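Print this page | E-mail to a friend

Ninau Portable Power Station review: four months of running the van (and half the kitchen) off a box

I bought the Ninau in February, after a winter of short power cuts and one very long one, and it has barely been back in its carton. It cost me 1,249 pounds with the folding solar panel thrown in, so I wanted to be sure about it before writing anything.

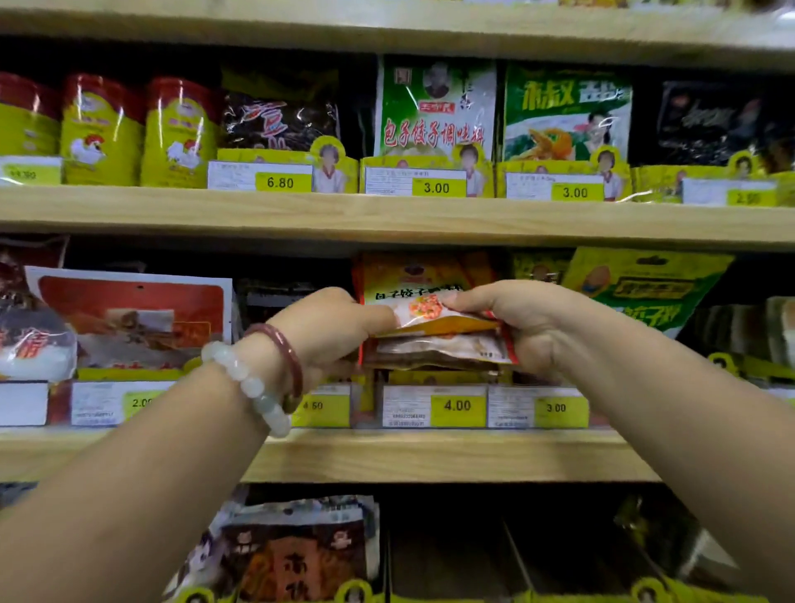

Posted 2026-06-21 by the Cullidcombe Off-Grid Diary

So, what do you get? A grey box with a handle at each end, three mains sockets, a row of USB ports and a screen you can read in bright sun (my old Brornent was hopeless for this, I used to drape a coat over my head). The panel is rated at 200 watts. On a clear June day with the panel propped up properly I've seen it come close to that, and on a murky one I've been grateful for 50.

I use it two ways. In the van it runs the fridge, the lights and the laptop, and I can sit on a pitch without hook-up for a long weekend and still drive home with charge left. At home it sits under the stairs and fills up from the roof panels in the afternoon, then does the router, the telly and the slow cooker in the evening. It won't pay for itself quickly doing that, and I didn't buy it to, but I do like watching the meter sit still while dinner's on!

The fan is my main grumble. Below half load you'd hardly know it was there, then you plug in a kettle and it sounds like a hairdryer in the next room. It also keeps going for a good while afterwards - not lovely if you're sleeping beside it. There's a quiet charging mode which helps a lot overnight, though it's buried three menus down in the app and it forgets itself every time you switch the unit off.
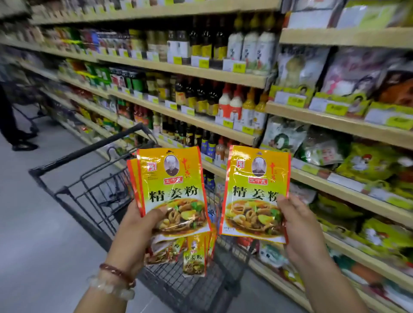 Valtonen owners will say theirs does all this with less noise, and one reader wrote in to tell me that hers has been through two winters in an unheated shed, that she only ever charges it to 80 per cent, and that she wouldn't swap it for anything with an app. Fair enough! I've tried the Valtonen and it is quieter, but it's a lot heavier and the sockets are so close together that two chunky plugs won't fit side by side.

The 80 per cent tip is a good one, by the way. The Ninau lets you set a limit and I've done the same, except the night before a trip when I fill it right up.

Would I buy it again? Yes, though I'd hold out for a sale and I'd order the longer panel lead at the same time. The one in the box is just too short to park in the shade and put the panel in the sun, and I've spent a fair bit of this spring shuffling the van back and forth because of it.

We use cookies to remember your settings and see which pages are read. Accept | Manage cookies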